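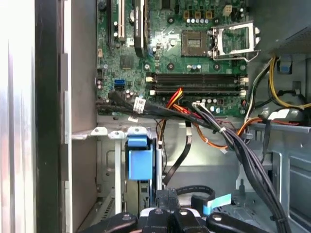
Inicio > Comunidad > Convocatorias > Cocina

Se buscan probadores escépticos para un recetario de cítricos

Abrimos convocatoria para probar en casa las recetas de Pettigrew, un recetario de repostería y conservas con naranja, pomelo, lima y mandarina que llevamos demasiado tiempo corrigiendo entre los mismos de siempre. Ya no nos fiamos de nuestro criterio. Cuando uno ha hecho la misma mermelada tantas veces, le sale bien aunque la receta esté mal escrita, y eso al lector no le sirve de nada.

Conviene decirlo de entrada: no buscamos entusiastas. Tenemos el buzón lleno de mensajes que dicen «riquísimo, me encantó» y que no nos han ayudado a corregir ni una línea. Queremos gente que lea «hornear hasta que esté dorado» y pregunte qué dorado, en qué bandeja y a qué altura del horno.

Por qué desconfiamos

Las recetas de internet suelen prometer bizcochos húmedos, esponjosos e infalibles en un cuarto de hora. Las hemos hecho. Algunas salen bien, muchas salen regular y unas cuantas no pudo haberlas cocinado nadie tal como están escritas. También hemos visto lo que ocurre con los comentarios: cinco estrellas de alguien que cambió la harina, quitó la mitad del azúcar y puso yogur en lugar de mantequilla. Esa persona valoró otra receta.

Tampoco creemos mucho en las pruebas colectivas, y nos cuesta reconocerlo en el texto que convoca una. La primera ronda, que hicimos en Lorkville, fue floja. Los formularios llegaron tarde, casi todos amables, y varios se habían rellenado visiblemente de memoria. De ahí que esta vez pidamos menos gente y más detalle.

Qué hay que hacer

Cada participante recibirá cuatro recetas y tendrá que preparar tres, a elegir. Una de ellas se repite dos veces, en días distintos y sin mirar las notas de la primera. Las recetas se siguen al pie de la letra, incluso cuando parezcan equivocadas. Si la masa pide a gritos una cucharada más de leche, no se la ponga: apúntelo y siga. Ya sabemos que un cocinero con oficio puede arreglar casi cualquier cosa, y justo por eso nos estropea la prueba.

Después de cada preparación se rellena una ficha. Pedimos el peso de la fruta antes y después de pelarla, el tiempo real (el suyo, con interrupciones incluidas), la temperatura que marcaba el horno y una opinión sobre el resultado. La opinión va al final y ocupa poco espacio.

Entre las recetas de esta tanda hay un pastel de pomelo que se hornea en molde de 30 centímetros, unas tortitas de naranja con requesón, una cuajada de lima sin baño maría - sobre la que tenemos dudas serias - y una mermelada de mandarina que parte de 1,000 gramos de fruta entera y 400 de azúcar. Sí, es poco azúcar. No vamos a decir que sea más sana; dura menos en la nevera y hay que avisarlo en la página.

A quién buscamos

- Personas que cocinen en casa con cierta frecuencia. No hace falta formación, y si la tiene, le pediremos que no la use demasiado.
- Báscula digital. Con tazas no podemos comparar nada. En la ronda anterior, una taza de harina de la misma receta dio pesos que no se parecían entre sí.
- Horno doméstico normal, de gas o eléctrico. Los hornos viejos y caprichosos nos interesan especialmente.
- Acceso a fruta corriente de supermercado o frutería. No pida cítricos ecológicos por correo para quedar bien con nosotros.
- Disposición a escribir que algo salió mal, con la misma calma con que se escribe que salió bien.

No pueden participar personas alérgicas a los cítricos, al huevo o a la leche. Esta tanda no tiene versiones sin lácteos ni sin gluten. Existen borradores, pero no los hemos probado lo suficiente como para gastar los ingredientes de otros.

Qué ofrecemos

Poco, y preferimos que se sepa ahora. Reembolsamos los ingredientes contra recibo, enviamos un ejemplar del libro cuando exista y ponemos el nombre de quien lo desee en los agradecimientos. No hay sueldo. No prometemos «visibilidad», palabra que en este oficio suele significar trabajar gratis. Si después de leer esto le parece un mal trato, puede que lo sea para usted, y no insistiremos.

El reembolso cubre harina, azúcar, huevos, lácteos y fruta. No cubre moldes, batidoras, gas ni electricidad. Tampoco el licor de naranja, que en la ronda de Lorkville apareció en más recibos de los que justificaban las recetas.

Plazos

Las solicitudes se reciben hasta el 12/20/19. Las recetas se envían por correo electrónico a quienes hayan sido seleccionados y las fichas deben estar de vuelta antes de que termine abril. Es un plazo largo a propósito: queremos que se prueben con fruta de principio y de final de temporada, que no tiene el mismo zumo ni la misma acidez, digan lo que digan las tablas.

Quien resida cerca de Fodunport puede recoger las recetas impresas en la cocina de Bradeck, donde también habrá una cata a ciegas en abril. La asistencia es voluntaria. Habrá agua, pan sin sal y una versión comprada de cada dulce, sin identificar. Si gana la comprada, lo publicaremos.

Cómo apuntarse

Escriba al formulario de contacto de esta página con el asunto «Pettigrew» y responda a tres cosas: qué horno tiene, qué fue lo último que le salió mal en la cocina y por qué cree que ocurrió. No adjunte fotografías de sus platos. Lo bonito que quede un bizcocho en un plato no nos dice si usted sabe explicar por qué se hundió.

Contestamos a todas las solicitudes, también a las rechazadas, aunque no damos explicaciones largas.

Convocatorias y artículos relacionados

- Mermelada con poca azúcar: lo que aguanta y lo que no
- Tortitas con requesón, segunda corrección
- Resultados de la ronda de Lorkville
- Cómo comprobar la temperatura del horno sin termómetro caro
- Por qué retiramos la receta 398
- Cata a ciegas en Bradeck: normas para asistentes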